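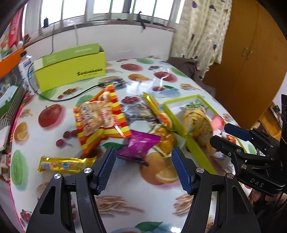 Ticket 3247: Packing labels printing blank or half blank

Opened by: Saranya Annamalai, Shenoy Snack Boxes
Handled by: Muthu Namboodiri, Numwood Support
Opened: Mar 16, 2018
Product: Gekum label printer, network model, with Numwood Orders
Priority: Normal, raised to High on day two
Status: Closed

Problem as reported

Labels for the snack boxes come out blank on the lower half. The customer name and first address line are fine. The postcode, barcode and allergen line are missing. It started after we changed to a new batch of labels, but going back to the old roll made no difference. Single labels sent from the office PC are usually all right. Batches sent from the laptop on the packing table are not. We have a batch of 47 to go out tomorrow morning and I have been writing postcodes by hand.

What I have already tried:
Turned printer off and on.
Cleaned the head with the wipe that came in the box.
Swapped the USB cable, then remembered the laptop prints over the wireless, so that proved nothing.
Removed and re-added the printer in Windows.

Reply 1 - Muthu Namboodiri

Hello Saranya, thanks for listing what you have done. Please print the printer's own test page. Hold the feed button until the light blinks twice, then let go. The test page does not use the laptop or the network. If the lower half is missing there too, the fault is in the printer. Please also send the label size shown under Settings, Labels, Stock on each computer.

Reply 2 - Saranya Annamalai

Test page is complete, all the bars are there and nothing faint. Office PC says 100 x 150. Laptop says 100 x 75. I did not set it to that. I have changed the laptop to 100 x 150 and printed three. First two were right, third was blank from the postcode down. When I went back into Settings it said 100 x 75 again.

Reply 3 - Muthu Namboodiri

That is useful. The size is being overwritten each time Orders syncs. It takes its label profile from whichever printer queue is marked as default, and you probably have two queues on the laptop from when you re-added the printer. Please do the following on the laptop:

1. Close Numwood Orders fully, including the icon by the clock.
2. Open Devices and Printers and look for a second Gekum entry, normally with "Copy 1" after the name.
3. Remove both entries.
4. Restart the laptop.
5. Add the printer once, by its network address. The address is on the last line of the test page.
6. In Printing Preferences, set the stock to 100 x 150 before opening Orders.
7. Open Orders, go to Settings, Labels and press Reload Profile.

Reply 4 - Saranya Annamalai

There was a Copy 1 and also a Copy 2. Step 3 would not let me remove Copy 2, it said the device was in use. I stopped there because I did not want to make it worse before the morning run. Printed the 47 one at a time from the office PC instead. All fine but very slow.

Reply 5 - Muthu Namboodiri

Copy 2 has a stuck job in it. Open the queue, cancel everything, and if the job stays at "Deleting", stop the Print Spooler in Services, wait for it to show as stopped, then start it again. The entry should then come off. I have raised this to High as you are losing packing time. I can call and go through it with you if that is easier.

Reply 6 - Saranya Annamalai

No need to call, that did it. The stuck job was a file of 32 labels from November, which explains why I had a customer ask why she got the same box twice. All three entries removed, restarted, added again by address. Reload Profile now gives 100 x 150 and it has stayed there after four syncs. Ran a batch of 32 from the laptop and every one was complete, barcodes scan.

One more question. The allergen line is very small on the mixed boxes, where there are several kinds of crisps and biscuits and the text runs long. Can it be made to wrap?

Reply 7 - Muthu Namboodiri

Yes. In the label designer, click the allergen field, untick Shrink to Fit and tick Wrap. Drag the field down so it has room for three lines, and move the barcode below it - leave a small gap or the scanner may struggle. Save it under a new name so a future update does not replace it.

Resolution notes

Cause: duplicate printer queues on the laptop, one with a stuck job, passing a 100 x 75 profile to Orders at each sync.
Fix: spooler restarted, duplicate queues removed, printer added once by network address, profile reloaded.
Printer hardware: no fault found. Head cleaning not required.
Follow-up: asked the development team to have Orders show a warning when the stock size changes during a sync. No date for this yet.

Closed with customer's agreement.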